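**Skomico two-finger gripper and wrist camera kit, with the simulator package. Reviewed after a season of use.**

We bought this kit in September to replace an older parallel gripper on the small parts bench at Drosville. The fingers are stiff, the mounting plate fits without an adapter, and the simulator that comes with it loads on an ordinary office computer. My complaint is with the grip check.

The fault first showed up on thin, open parts. The gripper closes, the controller reports "held", and the arm lifts with nothing in the fingers. Deok-su Ahn went through the log and found 1038 picks marked as held over one run, including a batch where the feeder had been switched off. The software reads motor current only. If one finger catches the edge of a part and stalls, it counts that as a grip.

We rebuilt the job in the simulator to test approach angles without risking more parts. The wrist view is useful for this, though the gripper body takes up the bottom of the picture and hides the lower part of a low target. 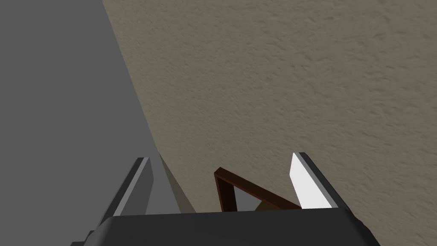

## Safety

The false "held" signal also releases the speed limit. With the default settings the arm goes to full travel speed as soon as it thinks it has a part, and a badly caught bar can be thrown. One of ours hit the guard. Corey Cartwright was standing behind it and wasn't hurt, but we stopped the cell that afternoon.

Our workaround:

- Set the minimum closed width by hand for each part.
- Keep the speed limit on after pickup — it's under Motion, not Safety.
- Add a separate part sensor at the drop-off.

Skomico replied to our report with error code 1532 and a firmware update. The update fixed the display colour of the warning and left the grip check as it was.

## Verdict

Good hardware for solid blocks. I wouldn't run it on frames or brackets without your own sensor. Three stars.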